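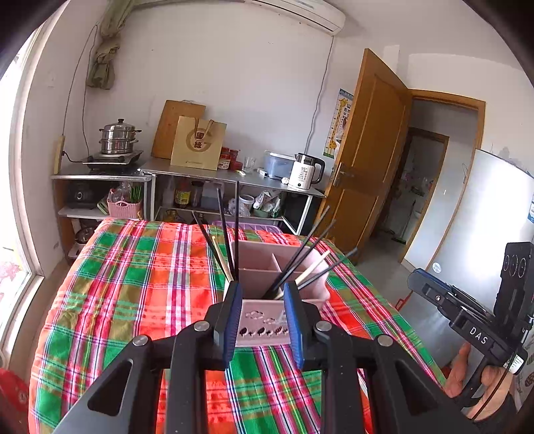 Widelus hand-held grippers at the kitchen table, chopsticks and pink caddy.

Widelus Chopstick Set, notes from a paying customer

Hi! I bought a Widelus subscription from Lusgate in May and this is the README I wish had come with it. You get recordings of people doing small table jobs with hand-held grippers, and the one I've spent the most time in is the chopstick job. The ribbed blue pads are easy to pick out in the clips, which made my life a lot simpler when I was labeling jaw positions.

My copy has 100 clips, each 60 seconds long, and 8 of them wouldn't open on my laptop. I wrote to support and Ngọc Đàm sent fresh copies the next morning — very nice about it, too.

The shiny metal pairs are harder than the black ones. My model still grabs at the glare, and the plaid cloth doesn't help it one bit!
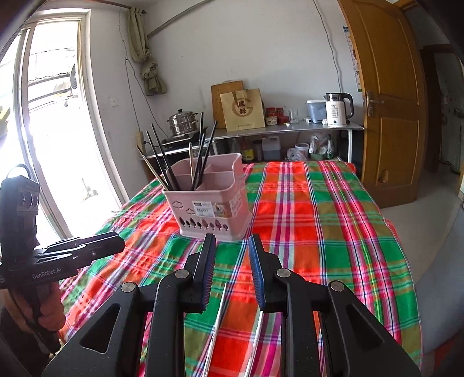

Price and license

I'm on the small plan, 11 dollars a month. You can train on it and share your results, but you can't pass the clips along. I also tried the Sumonau plan for a month and went back — same clips, bigger downloads.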